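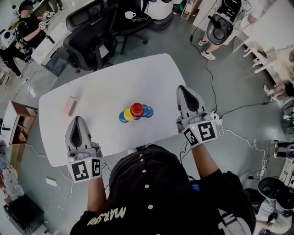
Cups on the white table, Vaturdale, July

White tables with rounded corners: worth the money?
Shared Rooms & Workshops > Furniture

vfang_z
We're moving into a big open hall at Vaturdale, 3900 square feet on the lease, and I've been told to order more of the white tables like the one in my photo. The seller is Mirnora and the quote is $201 a table before delivery. Their page says the rounded shape "keeps people moving" and the white top "helps the eye find small parts." I don't buy either claim. Has anyone lived with these for more than a month?
Zhiqiang Fang

plainbench
I wouldn't buy furniture off a sentence like "keeps people moving." Corners are corners. What you get from rounding them is fewer bruised hips, and you pay for it in lost space when you push two tables together. You end up with a notch between them and pens go down it all day.

tamelcombe_tess
We have rounded ones at Tamelcombe and I like them. Yes, there's a notch. I've lost maybe one pen in it.
On the white, I think the seller has a point. Look at the red, yellow and blue cups in the first photo. You find them right away, and the pink block too. Put those on a dark desk and see how you do.

plainbench
Red and yellow cups show up on anything. Try something white on that table, then tell me it helps the eye. The adapter near the edge is white, the cable is white, the top is white. That cable loops down toward the floor too, and I'd want to know where it goes before I said a word about table shapes.

csurdu
Agree about the cable. Table color is way down my list. Get a cable tray or a clip under the edge, a couple of bucks, done.
I'm less sold on the chairs. Two black mesh ones right across from where you're standing, one behind the other, and hardly anybody is sitting down. Do you even need that many?
Cornel Surdu

vfang_z
They came with the place. People sit to eat and to type. I'm not buying chairs, the chairs are fine.

tamelcombe_tess
Mesh backs are great in a warm room though! Ours had padded ones before and by July you didn't want to lean back in them at all.

csurdu
Mesh is fine for a year. Then it sags and you're sitting in a hammock. I've owned both and I'd take the padded one.

plainbench
Zhiqiang, what's the light like? White tops under bad lights are miserable, and the seller never brings that up. Can you post one that shows the ceiling?

vfang_z
This one's looking up from low down. You get the ceiling, the beams and the railing of the mezzanine.

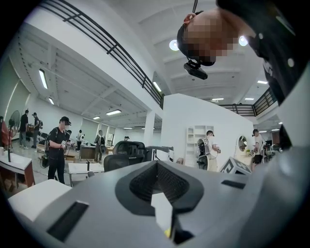
Lighting (moved here from the table question)

plainbench
So it's a white ceiling, long tubes, round lights as well, and you want to add white tables under all that. I'd expect glare. The Mirnora page can say what it likes, I'd put one table in there and work at it for 10 days before ordering the rest.

ilie_shopfloor
You're overdoing it. Glare comes from a shiny top, whatever the color. A dull white one under tubes is no trouble. Ask for a sample of the finish. You can't judge it from a photo, and I can't either.

csurdu
What I notice is the standing fan way over on the left. One fan for a room with a mezzanine? Heat is going to sit up by that railing. I'd spend some $300 on air before I spent it on table tops.

vfang_z
I can't say there's only one fan, you're only seeing part of the hall. But point taken. There's also a square column in the way of any neat layout, so the seller's floor plan with the tables in rows is already useless to me.

tamelcombe_tess
Rows would be awful in there anyway. There's a wooden desk in the middle distance with people going past it, and you want that kind of room all over. Leave gaps!

plainbench
Gaps I can agree with. That means fewer tables, so the quote comes down too.

ilie_shopfloor
Or he buys plain square ones for less and puts foam on the corners.

tamelcombe_tess
Foam corners come off in a week. Please don't.

vfang_z
No foam. I've asked Mirnora for a finish sample and the price of a single table. They answered with the same brochure, so I've asked again. Will post when the sample gets here.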